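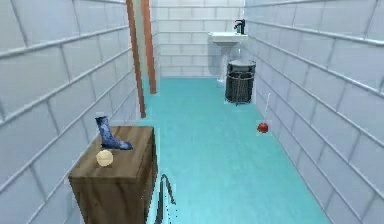

Brovdale Household Water Readings

Version 2. Last updated Sunday, June 8, 2025. Maintained by Peninah Rotich.

Summary
Hourly cold and hot water meter readings from 50 homes in the Brovdale district. Each home has one row per hour. No names, street addresses or billing records are included.

Files
readings.csv – hourly volumes in liters
homes.csv – floor area band, number of bathrooms, type of water heater
gaps.csv – start and end of every missing period

Fields in readings.csv
home_id: integer, stable across versions
ts: local time, start of the hour
cold_l: cold water volume, one decimal place
hot_l: hot water volume, one decimal place
flag: 0 for a normal reading, 1 for interpolated, 2 for a suspected leak

Processing
Raw pulses were logged on Miltadon meters and summed by hour. Gaps of up to three hours were filled by linear interpolation and flagged. Longer gaps were left blank and listed in gaps.csv. Negative values caused by meter resets were removed.

Known issues
Two homes share a hot water tank, so their hot_l values can't be separated. Both are marked "shared" in homes.csv. Clock drift was corrected only where a Flurnby logger was fitted – elsewhere, timestamps may lag.

Changes
Leak flags were recomputed using the Bisht method. The next update is planned for July and will add outdoor temperature.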